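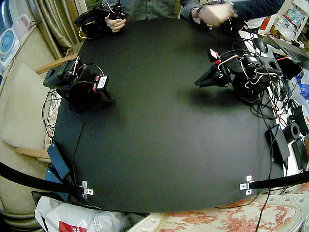

1 min read

About Buckley

Most "about us" pages promise to change your life. We sell language courses by mail and online, and we doubt a course has ever done that for anyone.

Buckley started in Sasholm with one evening class and a stack of photocopied verb tables. We now have 3,227 students on the books. Of those, 981 finished a full level last year — a number our competitors would probably leave off the page.

We don't believe in fluency in 80 days. We don't believe in learning while you sleep, either. Our beginner course teaches around 3,000 words, and you will forget plenty of them by December.

Lessons are written at our Zuvholm office and checked by teachers who get paid for arguing with us. Placement tests are free. If yours says you don't need a course, please don't buy one.

Fees and start dates are on the Courses page.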